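公共厕所与一座城市的脸皮

我对一座城市的判断，向来从它的厕所开始。博物馆可以借展品，市政厅可以刷墙，广场上的花可以在领导来的前一天夜里种下去，唯独厕所很难临时抱佛脚。你推门进去，里面有没有纸，门锁能不能扣上，三秒钟就知道这地方平时怎么过日子。

去年八月我在洛尔特比（Loltby）住了一阵子。这座小城的旅游手册印得很厚，介绍了71处“不可错过的景点”，其中包括一口枯井和一块据说有位诗人坐过的石头。公共厕所的位置，手册里没有。我问旅游中心的姑娘，她很客气地建议我去买杯咖啡。

于是我买了咖啡。喝完咖啡，自然又需要一间厕所。咖啡馆的厕所要密码，密码印在小票上，小票已经被我扔了。我站在柜台前翻垃圾桶的时候，对这座城市的历史文化产生了很不公正的看法。

买咖啡换厕所，这笔账很多城市都在算，而且算得很精。政府省下了盖房子和雇人的钱，店家多卖了一杯，看上去皆大欢喜，只苦了两种人：没有钱的，和来不及排队的。送外卖的、开出租的、扫街的，一天在外面十来个小时，总不能一路喝过去。带孩子的更不用说，四岁的小孩说“要上”，意思是已经开始了。

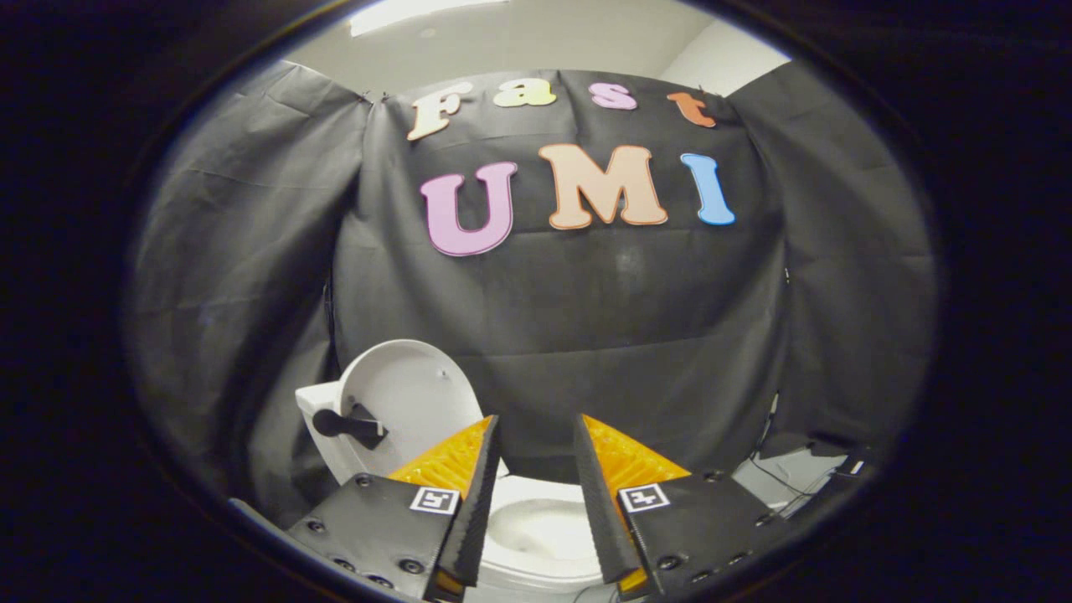 我的朋友西丽·泽内（Siiri Dzene）在那边教地理，她不太同意我。她说公厕这东西谁都想要，谁都不想要在自己家门口。市里曾经打算在河边建一座，征求居民意见，收到1,885封来信。赞成建的占多数，赞成建在河边的寥寥无几，住桥东的一致认为桥西风水更好，桥西的人则对桥东的开阔视野赞不绝口。方案后来搁置了，河边倒是添了一块牌子，写着“禁止随地便溺，违者罚款200”。

我很喜欢这块牌子。它把一件需要花钱的事，变成了一件可以收钱的事。

当然，也有舍得花钱的。往南坐两个小时火车，费凯特（Fekete）建了一座得过奖的公厕，外墙是弧形的，屋顶上种着草，夜里还会打灯。我专程去看，确实好看，门口有人拍婚纱照。可惜它每天傍晚六点关门，灯倒是亮到十一点。我绕着它走了两圈，像绕着一座不对外开放的教堂。

设计师的毛病是总想让厕所成为别的东西：地标、雕塑、对话的空间。我读过那座厕所的说明文字，“流动”一词出现得很频繁，我认为这是全文最诚实的部分。可是用的人要求很低。挂钩要有，包不能放地上；灯要够亮，别做那种手停一会儿就全黑的感应灯，逼得人坐在里面挥胳膊；女厕的位子要多几个，这道理讲了几十年，每逢剧院中场休息，还得由走廊里那条长队再讲一遍。

我见过最好的一间公厕，在布里塞迪亚（Brisedia）的菜市场后面，没有弧形外墙。管它的是埃尔梅琳达·菲格雷多（Ermelinda Figueiredo）太太，六十多岁，嗓门很大，窗台上养了一盆薄荷。地拖得干净，水龙头不漏，卖鱼的和穿西装的用同一块肥皂。我问她有什么诀窍，她看了我一眼，大概觉得这人有点问题，说：“脏了就擦。”

市里后来想把她这一间也换成投币的自动厕所，每间报价2,000，外加一份维护合同。据说机器能自己冲洗地面，还能用五种语言说“请稍候”。菲格雷多太太只会一种语言，也从来不叫人稍候，有老人憋得急了，她会去把别的门敲开。这种服务，合同里大概很难写清楚。

我不反对机器，也不反对弧形的墙。我只是觉得，一座城市肯为71个景点印手册，就应该肯在地图上多画几个小小的厕所标志，并且保证走到那里的时候，门是开着的。西丽说我老了，年轻人关心的是充电插座。也许吧。不过我注意到她上次陪我出门，先问了句路上有没有厕所，然后才问手机还剩多少电。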